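4.2 Small wins and repeat play

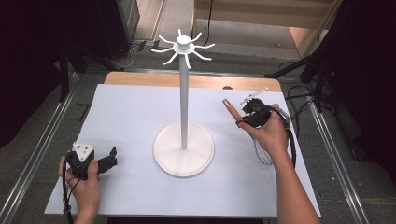

We next ask whether a small prize changes what a player does in the week that follows. The shops in Graseswood and Ernosdale gave us till records for draw tickets and scratchcards, matched to players who had agreed to carry a numbered card. Of the 546 players who joined, 69 won a prize of 100 pounds or more during the study. We call these the winners. The rest are the comparison group, including those who won only a free ticket.

Figure 3. Tabletop stand with eight hooks and two hand-held grippers.

Winners bought more tickets in the seven days after a prize than in the seven days before it. Most of the rise came on the day the prize was paid, when players were already standing at the counter. By the following Friday their spending was close to its earlier level. Coelho's earlier survey reported a longer effect, but it relied on players' own memory of what they had spent, and we think the till records are the safer guide.

The size of the prize mattered less than we expected. Players who won more than 200 pounds did not return sooner than those who won less. Several told us in interviews that they had put the larger sum towards a bill and "played with the change". We did not check these accounts against bank records.

Two limits should be noted. Players could buy tickets without showing the card, so some purchases are missing. The December records from Ernosdale were also left out, as the shop changed its till system that month and the two sets could not be joined.

3 comments

Margarida Marinho
Did you separate scratchcards from draw tickets in the winners group? I would expect the same-day effect to be mostly scratchcards.

Shaimaa Ragab
Second this. A table split by ticket type would help.

Conceição Barros
The link to the interview questions doesn't open for me.

Shares: 12

Related items
Who buys the last ticket? Shop hours and lottery sales
Syndicates at work: a study of the Rokon staff draw
Unclaimed prizes in small towns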